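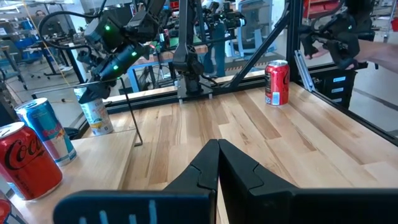
3. The drinks table

(Slide up. Give people a moment to look.)

Okay, cans! I love this part. Ask the room: who has a favorite can, just to look at? Hands will go up, they always do. Taner will shout out something from the back.

Start with the red ones. Coca-Cola is easy, that curly white writing is readable from clear across the hall at Grovcombe. Then Red Bull, blue and silver checks, completely different mood. Stand both on a plain wooden top and your eye hops from one to the other.

Tell the Tekden story here (keep it short!). First drinks table I ever set up, 40 guests, every can lined up like soldiers, and people walked right past it. Miklós came over and spread them out with big gaps, and suddenly everyone was picking things up and reading the labels.

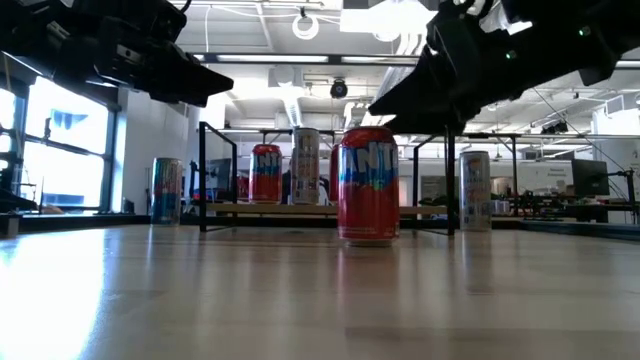 So, gaps are good. Mix your heights too. A tall slim can next to a regular one gives the whole row a bit of a skyline, and I get happy every time I see it. Red Fanta can go near the middle, it's so bright it holds the table together. Pale cans out to the sides, and try a silvery one close to a window.

Pause for questions, 10 minutes max. Hüsnü has the sign-up sheet for the September session.

Next slide: glasses and ice.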